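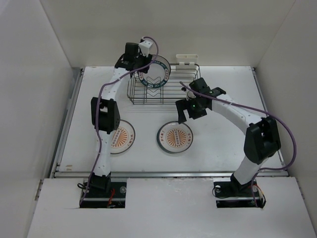
GROLLWOOD — Wednesday, March 20, 2024

The Jonulley Institute's research group on two-arm manipulation has completed the first stage of a study on how robots learn from recorded human demonstrations. The stage dealt with one household job, moving plates from a flat surface into a dish rack, and with one question: what a robot learns from recordings in which the person guiding it makes a mistake and then puts it right.

The Institute's communications office spoke with the lead researcher on the study at the Grollwood laboratory. The conversation has been shortened for publication.

The lead researcher began with the choice of task. Plates and racks are cheap and familiar, and the job can be repeated many times in a day without much setting up. It is also harder than it looks. "A plate lying flat gives a gripper very little to hold," the researcher said. "You have a thin rim close to the table, and the plate has to end up on its edge, in a slot that is only slightly wider than it is. Every part of that can go wrong by a small amount, and small amounts are enough."

In the group's method, a person guides both arms through the task while the joint positions and camera views are recorded. The recordings are then used to train a control program, called a policy, which later runs the arms without a person guiding them. The approach is well established in the field. The Jonulley study looked at the step between recording and training, when researchers decide which recordings to keep.

The usual practice, the researcher explained, is to keep the clean ones. If the operator misses the rim of a plate or knocks it against a wire, the recording is thrown out and the run is done again. The group followed this practice in its own earlier work and was not satisfied with what came of it.

"Our early policies were very tidy until the moment something slipped," the researcher said. "Then they had no idea what to do. They would close on nothing and carry on to the rack as if they were holding a plate. We had removed every recording that could have taught them otherwise."

For the present study the group collected 578 recordings. Of these, 151 contained a mistake followed by a recovery. Some of the mistakes happened in the ordinary course of the work, and others were made on purpose under a written protocol. The protocol allowed three kinds: a missed grasp at the rim, a plate set down against a divider, and a plate left leaning too far to stand by itself.

The researcher was asked whether a robot trained on mistakes would simply learn to make them.

"That was the first objection inside the group, and it is a fair one," the researcher said. "If you put the whole recording in, you do see some of that. The policy copies the miss along with the repair. So the part we spent most of our time on was finding where one ends and the other begins."

That work is done with a labelling program named Siu, written at the Institute. Siu plays back a recording alongside the readings from the grippers and lets a reviewer mark the point at which the operator starts to correct the mistake. Everything leading up to the mistake is kept, the mistake is given no weight in training, and everything from the first corrective movement onward is kept at full weight. The policy therefore sees what a bad position looks like and what to do from there, and is never asked to imitate the way into it.

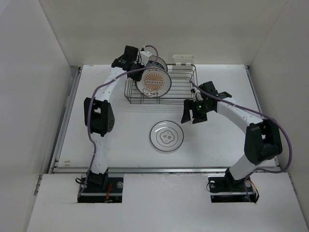

"The marking is slow, and people disagree," the researcher continued. "With a missed grasp it is easy enough, you can see the gripper close and then open again. With a plate that is leaning, one reviewer will say the correction starts when the arm stops pushing. Another will say it starts when the arm moves back. We had each of those recordings marked by two people, and where the marks were far apart we discussed it and wrote the answer into the guide."

The guide has grown longer than the group expected. The researcher described it as the least exciting product of the study and possibly the one other laboratories will use most. It includes notes on plates of different rim shapes, on how the slots of a rack are to be named, and on what a reviewer should do when the two arms are not in the same phase of the task.

The last of these took some time to settle. In many recordings one arm steadies a plate in the rack while the other stands ready or moves toward the next one. A mistake by one arm may have nothing to do with the other. In the first version of Siu, a mark applied to both arms at once, and good movement was lost as a result. The current version keeps a separate track for each arm.

"It was a plain design error on our part," the researcher said. "We had thought of the pair as one machine. For carrying a large tray that might be right. For this job they are closer to two people at a sink."

The final test series consisted of 19 attempts with the policy trained on the full marked set. Sixteen were completed and three failed. A policy trained only on the clean recordings, tested under the same conditions, failed in more than half of its attempts. The group counts an attempt as completed when the plate is upright in a slot and both grippers have let go of it.

The researcher asked that the figures be read with care. The series was short, the rack stayed in much the same place on the table, and lighting was constant. All three failures were of one type, in which the edge of the plate came down on top of a divider and the arm kept pressing.

"We had recovery recordings for a plate resting against the side of a divider. We had very few for a plate sitting on top of one," the researcher said. "The policy did what it had been shown. I would not call it a surprise, although it was annoying to watch."

Plates with printed centres and borders were used throughout, a decision the researcher defended. Earlier tests with plain white plates on a white table had been difficult for the cameras, and the group did not want the study to turn into one about vision. The researcher accepts that the question will have to be faced. "People own white plates. We know that," the researcher said. "It is a separate problem and we would sooner treat it as one."

Asked about the cost of the method, the researcher said that marking a recording takes several times as long as making it. For a small laboratory this is a serious matter. The group has begun work on having Siu suggest a mark, which the reviewer can then accept or move. Early suggestions have been useful for missed grasps and poor for everything else.

The second stage of the study will be carried out with the Institute's partner laboratory at Travwood, where a similar pair of arms is being prepared. The aim is to learn whether recordings made and marked at one site can be used at the other without being marked again. Small differences in mounting height and gripper wear are expected to matter, and the researcher declined to predict by how much.

"If the marks carry over, then groups can share this kind of data and the labour is spread out," the researcher said. "If they don't, we have a method that works in our own room — and we will say so in the report."

Work at Travwood is planned to begin in August. The labelling guide will be released at the same time, together with the recovery protocol. The version of Siu used in the study will be made available to other research groups on request, and the researcher said that comments on the guide would be welcome, in particular from laboratories working with cups, bowls or cutlery, which the present text does not cover.

Last updated: March 2024

This site uses cookies to remember your settings and to measure visits. By continuing to browse you agree to their use. Manage preferences

Contact the communications office | © Jonulley Institute | Back to top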